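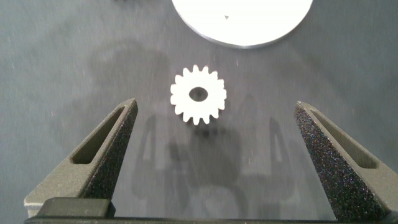
My sister says the only ride worth getting up early for at Lastdale is the carousel, and she will not be argued with. I tried anyway, all the way down the highway, because I'd spent the whole winter reading about the new coaster and I had a plan (I always have a plan).

4 min read

The plan was simple: through the gates at opening, hard left past the candy store, straight to Prarnbridge Plunge before the line got silly. We made it in good time! And then we stood there looking at a sign that said 100 minutes, because everybody else had read the same advice I had.

So we rode the carousel.

I hadn't been on one since I was nine or so, and I'd forgotten how fast the outside row feels. My horse was a cranky-looking gray with a chipped ear. The band organ played something I half knew, the wait was one song long, and we went around again. And again after that, if I'm telling the whole story.

What I like about Lastdale is that it still has corners like that. The big parks want you on your phone all day, booking a slot for this and a window for that, and I do it too, I'm as bad as anyone. But by lunch we'd ridden five things, eaten a funnel cake the size of a steering wheel, and I hadn't looked at the app once.

A few things if you're going. Parking is $23 at the main lot, and the Kastville side fills up later in the day. Bring a sweater, even in summer, for the log flume. The fries by the train station beat the fries by the lake. And if you stay over, ask for a room on the courtyard side, since I had 501, right over the loading dock, and heard every delivery.

We did get on the Plunge in the end, with the sign down to 40 minutes and the lights coming on across the lake. It's terrific. I screamed the whole way down, and my sister kept her eyes shut and wanted to know if the carousel was still open.

Search stories Enter keyword Go

Contact us | © 2024 All rights reserved | Back to top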